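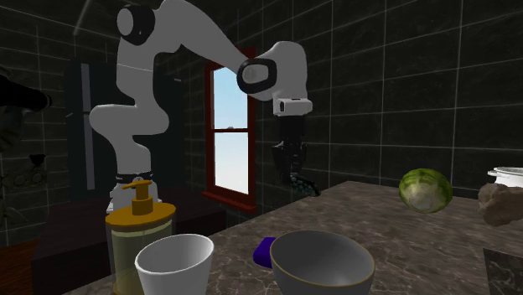 Grip fault on the kitchen task: your questions

What went wrong?
In October the Durko controller began reporting "object held" when the fingers had closed on nothing. It did so in 13 of 500 simulated runs. The arm then carried on to the bowl and logged a success.

Is it fixed?
Skosia says so. Their patch passed 200 runs, all with smooth, regular shapes. I'd want to see it cope with lumpy things before I believed it.

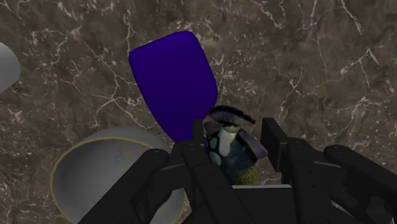
Odd shapes matter because the grip check reads finger gap and little else. Halima Akande asked Skosia for a second check on force. We have had a promise — no date.

Can I trust my old scores?
No. Anything logged as a success before version 2 should be run again.

It's only a simulation, so why the fuss?
Because the same grip check ships with the real arm. A false "held" near a person is a safety matter, whatever the release notes call it.

Who do I tell if it happens again?
Nnamdi Okonkwo. Send the full log, including the runs that passed.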